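Renting the Hall at Hekwood: Frequently Asked Questions

October 2026
By Aníbal Patrício
14 shares | 3 comments

These are the questions that come in most often from people who want to book a room at Hekwood. If yours isn't answered, write to the bookings desk at the address in the footer.

BOOKING

How do I book a room?
Fill in the request form on the bookings page or pick up a paper copy at the front desk. You will get a reply with the available times and the price. Your booking is held once the deposit has been paid, and until then another group can still take the slot.

Which rooms can I rent?
There are three: Stovska, Holmgren and Orar. Stovska is the main hall, with the stage at one end. Holmgren is the long room upstairs and is used mostly for classes and meetings. Orar is the ground floor room at the back of the building and has its own door onto the parking lot.

How many people does each room hold?
Stovska holds 82 people seated. Holmgren and Orar each hold 30. The limits come from the fire inspection and apply to everyone in the room, including children, caterers and musicians.

How far ahead can I book?
Up to one year for single events. Weekly classes are booked by the season, and the list for the next season opens every September. Groups already on the schedule get first choice of their old time slot, but they have to confirm it in writing.

Can I visit before I decide?
Yes. Call or write first so we can tell you when the room is free. Visits take 15 minutes or so. Bring a tape measure if you plan to bring in a stage, a dance floor or large tables.

Can I put a room on hold without paying?
For one week, once. After that the hold drops off the calendar automatically and you would need to ask again.

PAYMENT AND CANCELLATION

What does the deposit cover?
It covers damage, extra cleaning and lost keys. If the room is left the way you found it, the full deposit goes back to the card or account it came from. Allow two weeks.

Is there a lower rate for nonprofits?
Yes, for daytime hours and for weekday evenings. Send proof of status with the request form. The lower rate can't be added after the invoice has gone out.

What happens if I cancel?
With a month's notice you get everything back. With less than a month, we keep half the rental fee. Inside the last week the fee is not refunded, although the deposit is. Moving to another date counts as a cancellation unless the new date is within the same season.

Do I need insurance?
For private parties and any event with alcohol, yes. A one-day event policy is fine. Hekwood must be named on the certificate, and we need a copy before you pick up the key.

ON THE DAY

When can I get in?
At the start time on your contract. Setup and cleanup are part of your rental hours, so book enough time for both. People often forget this when they have a caterer coming. If the room is free earlier you can ask to start early, and the extra time is charged at the hourly rate.

Is there a kitchen?
There is a small kitchen next to Stovska with a stove, a sink and a refrigerator. It is good for warming food and making coffee. It is not licensed for cooking meals for sale. Renters in the other rooms can use it if Stovska is not booked that day, but ask ahead.

Can I serve alcohol?
You can serve it free to your guests if you have the insurance described above. Selling it requires a state permit, which you apply for yourself. Leave plenty of time for that.

How loud can the music be?
Amplified music is allowed in Stovska only and has to end at 10 p.m. Please keep the stage door closed while it is playing. There are houses across the street, and the complaints come to us first.

Where do people park?
In the lot behind the building. When it fills up, use the street on the north side. The church lot next door is private and cars left there do get towed.

Are tables and chairs included?
Yes, in all rooms. You set them up and put them back on the racks. Please carry the tables and don't drag them. If you want us to do the setup, there is a flat fee, and we need a sketch of the layout three days ahead.

FLOORS, WALLS AND CLEANUP

Can I hang decorations?
Use removable putty or painter's tape on painted walls. Nothing goes on brick, including tape, hooks and nails. Glitter, confetti and rice are not allowed anywhere inside.

Are there rules about shoes?
Street shoes are fine for most events. Dance groups need clean soles with no metal taps. Anyone bringing in heavy equipment has to lay down mats or sheets of plywood first.

How do I clean a wood floor at the end?
Sweep first, all the way to the walls, and pick up the grit before anything else goes on the boards. Wipe up spills with a damp cloth. Do not use a wet mop, steam, wax or any spray polish. Polish makes the floor slick, and taking it off again costs more than most deposits.

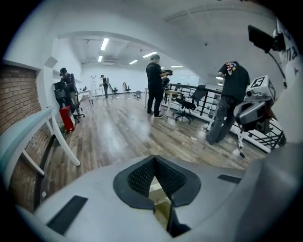
What do I do with the trash?
Bag it and take it to the dumpster by the parking lot. Cardboard goes flat into the blue bin. Spare bags are in the hall closet.

How do I lock up?
Turn off the lights, check the windows and pull the door until the latch clicks. Drop the key in the slot by the front desk. If the alarm goes off, call the number on the keypad and give them site code 1502.

I left something behind. Who has it?
Check the front desk. Lost items are kept for a month and then donated. Food left in the refrigerator is thrown out the next morning.

Contact: Bookings Desk, Hekwood | © Hekwood. All rights reserved. | Back to top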